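How Does a Train Change Tracks?

November

Trains don't have a steering wheel. Go look in the cab. Levers, buttons, a horn, brakes. No wheel. So how does a train get from one track over to another?

Quick answer: the track does the steering. Long answer, keep reading. 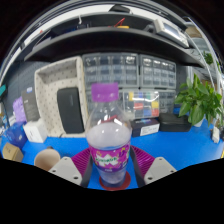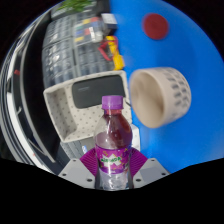 Adaeze Olaniyan

First, the wheels

A train wheel has a lip on the inside edge. It's called a flange (say it like "flanj"). The lip hangs down just inside the rail. Left wheel has one, right wheel has one. So the train is kind of hugging the rails from the inside and it has to go where the rails go.

Rails bend left, train goes left. Easy.

Now the switch

A place where one track splits into two is called a switch. In some countries they say "points." Same thing.

Picture the letter Y. The train comes in at the bottom. It can go up the left arm or up the right arm. At the spot where the arms begin there are two long pieces of rail that can slide sideways a few inches. They're skinny at one end, almost like a knife blade. These are the switch rails, and they're joined by a rod so they move together.

Slide them one way: straight ahead is open.
Slide them the other way: the train gets led off onto the side track.

One skinny rail is always pressed up tight against the big rail next to it. The other one has a gap. The flange goes through the gap. That gap is what decides it!

The frog (really)

A bit farther along, one rail has to cross over another rail. But the wheels have lips, remember? The lips need a slot to get thru. So there's a chunk of very tough steel with grooves cut in it, and railroad workers call it a frog. People say it's because it looks like part of a horse's foot that is also called a frog. Why is part of a horse's foot called a frog? Different article.

Next to the frog, over by the outside rail, there is a short extra rail. That's the guard rail. It keeps the wheels from wandering into the wrong groove.

Who moves it?

Old way: a person walks up and pulls a big lever. Still happens a lot, mostly in train yards.

Newer way: an electric motor in a metal box beside the track. A dispatcher, maybe many miles away, clicks on a screen and the motor shoves the rails over. Takes a few seconds.

The Ziteo Line is 298 miles long and it has 153 switches. All but 55 of them have motors. The rest you have to do by hand. The dispatch room is in Munik, upstairs from the ticket windows, and it's open all night.

What if somebody moves it while a train is on top?

Good question, and it would be bad. The front of the train goes one way and the back goes the other. So the system has locks. If a train is sitting on the switch, the motor won't move. And the signal won't let a train in untill the switch is all the way over and locked. Halfway doesn't count.

I asked Ivan Hnatiuk about it. He was a dispatcher on the Guvora branch before he retired. "You click and then you wait for the light," he told me. "If the light doesn't come on, the train stays put. I don't care how late it is."

Snow, ice, rocks

Even a small stone can jam a switch. Ice too. In cold places many switches have heaters, electric or gas, that warm the rails so the ice melts. Where there's no heater, crews go out with brooms and shovels.

How fast?

Depends on the curve. A short tight switch in a yard, the train has to crawl. A long gentle one, it can go much faster. Long trains need extra patience. If a freight train is 3000 feet long, the engine can be way past the switch and the last cars haven't even reached it. The engineer can't speed up yet!

Words to know

Flange: the lip on a train wheel.
Switch: the place where a train can go from one track to another.
Frog: steel piece with grooves where two rails cross.
Dispatcher: the person who decides which train goes where and when.

Try it: next time you ride, sit by a window and watch the other track as you leave the station. Look for rails that get skinny. And listen, the clack changes when the wheels go over the frog. Stay behind the yellow line on the platform and never walk on tracks, not even ones that look old.

Contact us | © Munik Kids' Transit Page | Back to top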